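Lunden 433 现场制作切换台
小型电视台、社区频道、校园台适用

大家好,我是这个产品页的作者,也是天天和这台机器打交道的人。店里别的产品页都是同事写的,规规矩矩一张表格就完事了,这一页我抢过来自己写,因为 433 我从样机阶段就开始用,有一肚子话想说(写长了别怪我,赶时间的朋友可以直接拉到后面看规格和包装清单)。

先说它是干什么的

Lunden 433 是一台一体式的现场制作切换台,把视频切换、调音、字幕叠加、录制和推流都放在一个机箱里。你把摄像机接进来,把话筒接进来,插上网线,就能做一档像样的节目。我们最早的几个客户全是地方上的小频道,做本地新闻、访谈、议事会转播、中学篮球赛这一类内容,人手少得可怜,经常是导播兼音频兼字幕,一个人坐在那儿手忙脚乱。433 的按键布局就是照着这种工作方式来排的。

我自己以前在一个叫 Anport 的小城做过几年本地频道,那时候台里用的是三台不同年代的设备拼起来的系统,切换台是一家的,调音台是另一家的,字幕机是一台风扇声特别大的旧电脑。每次开播前光是对同步就要折腾半天,冬天还好,夏天那间机房真的待不住人!所以第一次看到 433 把这些东西全收进一个箱子里,我当场就问能不能先借我用一个月。

视频部分

输入一共 8 路,其中 4 路是 SDI,另外 4 路是 HDMI。每一路输入都自带帧同步和格式转换,你接一台老的隔行摄像机,再接一台新的逐行摄像机,再接一台笔记本放幻灯片,它都能认,不用外挂转换盒。这一点对预算紧的台特别要紧,我见过太多抽屉里塞满转换盒的机房了,盒子的电源还总是找不到。

切换面板上有节目和预监两排按键,按键带背光,亮度可以调。推杆是金属的,阻尼偏重,刚上手的人会觉得有点紧,用两个礼拜就顺了。转场有硬切、叠化、划像和两个自定义的动画转场,动画转场可以从 U 盘导入自己台的片头元素。画中画支持两个窗口,访谈节目连线远程嘉宾的时候够用,要是你想做四个人同屏的那种大连线,那就得看更高一档的型号了,433 做不了,我直说。

抠像我单独提一句。433 带一路色键和一路亮键,色键的边缘处理比上一代好很多,头发丝那一圈不太会发绿。但是打光还是得认真打,绿布皱巴巴的、灯一高一低的,再好的设备也救不回来。

音频部分

四路卡侬话筒输入,带 48V 幻象供电,每一路都有独立的均衡、压缩和噪声门。另外所有视频输入里嵌的声音都可以单独拉出来混。旋钮是实体旋钮,不用进菜单!这是我们跟设计组吵了好几轮吵出来的,现场嘉宾突然凑近话筒大笑的时候,你需要的就是伸手能摸到的那个旋钮。

有一个小毛病先说在前头:耳机口的输出偏小,用高阻抗的监听耳机会觉得声音不够大。配 32 欧左右的普通监听耳机就没问题。

字幕和台标

机内可以存 27 个字幕模板,人名条、比分牌、滚动字幕、倒计时都有现成的,中文字体出厂已经装好,生僻字也能显示。我当年最怕的就是人名里有生僻字,播出去一个方框,第二天人家妈妈打电话来台里……所以这个功能我盯得特别紧。模板可以在电脑上改好再导进来,也可以用面板上的小屏幕直接改文字,赶时间的时候改个名字十几秒就好。

台标是单独的一层,不占用字幕通道,开机自动加载。广告时段需要隐藏台标的话,可以绑到一个快捷键上。 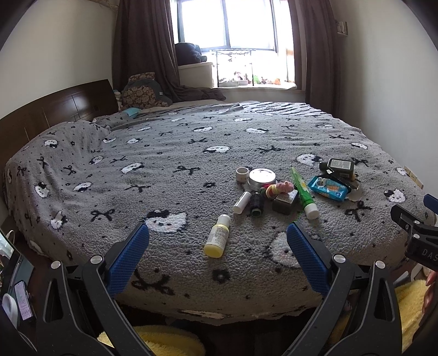

录制和推流

录制走的是机器背后的两个硬盘仓,支持同时写两块盘,一块坏了另一块还在。除了节目信号以外,还可以同时录下 4 路 SDI 的单独画面,后期想重剪的话素材都是齐的。这个功能我推荐做纪录片和长访谈的朋友一定要打开,硬盘便宜,重拍可贵多了。

推流支持同时推三个平台,码率分开设置。网络抖动的时候它会自动降码率,恢复之后再升回去,面板上有一个指示灯会从绿变黄,导播一眼就能看到。另外机器留了一个网口给远程控制用,可以在同一个局域网里用平板操作大部分功能,推杆的手感当然就没有了,应急是完全可以的。

用户怎么说

Paracha 社区频道的 Fouzia Jafri 是我们最早的用户之一,她那边每个礼拜做两档直播,外加每个月一次的居民议事会转播。她二月份给我写过一封很长的邮件,我征得她同意摘一小段:“以前出外景要装一整车,现在一个航空箱加一个三脚架包。最让我高兴的是新来的实习生半天就能上手切了,我终于可以离开导播位去跟嘉宾聊两句。”她也提了意见,说按键上的标签纸容易翘边,所以现在出货的批次都换成了可更换的卡片式标签,谢谢 Fouzia!

Anika Greenberg 给一所中学管校园电视台,她的用法跟我想的完全不一样。她把 433 固定在一张带轮子的推车上,早上推去礼堂做升旗转播,下午推回教室给学生上课。她问过我长期这么推来推去会不会把接口震松,我的建议是在背板那里加一块走线板,把线固定好,别让接口直接受力。

主要规格

型号:Lunden 433
视频输入:SDI 4 路,HDMI 4 路,每路带帧同步和格式转换
视频输出:SDI 2 路,HDMI 2 路,多画面监看 1 路
最高格式:1080p60
音频输入:卡侬 4 路(48V 幻象供电),立体声线路 1 组
音频输出:卡侬主输出 1 组,耳机 1 路
抠像:色键 1 路,亮键 1 路
字幕模板:机内可存 27 个
录制:双硬盘仓,可同时录制节目信号和 4 路单独画面
推流:最多三个平台同时推送
电源:交流适配器,另有直流备份接口
整机宽度:标准机架宽度,附机架耳

包装里有什么

主机一台
电源适配器和电源线各一
机架耳一对,带螺丝
可更换按键标签卡两套
快速上手卡一张(完整说明书请在下载页面获取,是中文的)

硬盘不包含在内,请自己选购,我们的兼容列表在下载页面里,买之前最好看一眼。

可选配件

Hovia 提示灯套装:四个摄像机提示灯加一个分配盒,插上就能用,主持人终于知道该看哪台机器了。
Hovia 航空箱:内衬是按 433 的外形裁的,旁边留了放电源和线材的格子。
通话腰包:有线的,一套两个。我知道大家都想要无线的,还在做,先别催我。

常有人来问的几件事

能不能接老的模拟摄像机?
不能直接接,需要外加模拟转 SDI 的转换器。如果你台里还有不止一台模拟机,建议先给我们写信,看看怎么搭配划算。

没有专职技术人员能不能用?
能。我们很多客户都是白天上班、晚上来台里帮忙的人。快速上手卡就是给这种情况写的,照着接线,照着按,第一次开播没那么可怕。设好以后记得把配置存到 U 盘里,万一有人把菜单改乱了,几下就能恢复。

固件怎么升级?
把固件文件放进 U 盘,插到前面板,在菜单里点升级,中途别断电。最新的固件是 7 月 17 日星期四放出来的,修了字幕倒计时偶尔跳一秒的问题,还加了一个竖屏裁切输出。用旧版的朋友请先备份配置再升。

风扇声音大不大?
放在演播室里,离话筒两米以外基本收不进去。如果机器就摆在主持人旁边的桌上,请把风扇模式改成安静,这时候环境温度别太高。

保修和供货

整机保修两年,推杆和按键属于易损件,保修一年,过保以后也可以单买零件自己换,四颗螺丝的事,下载页面有图解。现货订单下单后 4 个工作日内发出,学校和非营利频道可以申请先试用 22 天,试用期间运费我们出去程,你们出回程。

想要试用或者报价,用页面底部的表单写给我们就行,请写清楚你们有几台摄像机、是什么接口、主要做什么节目。接口那一栏实在不确定的话,拍一张摄像机背面的照片附上来,我帮你认。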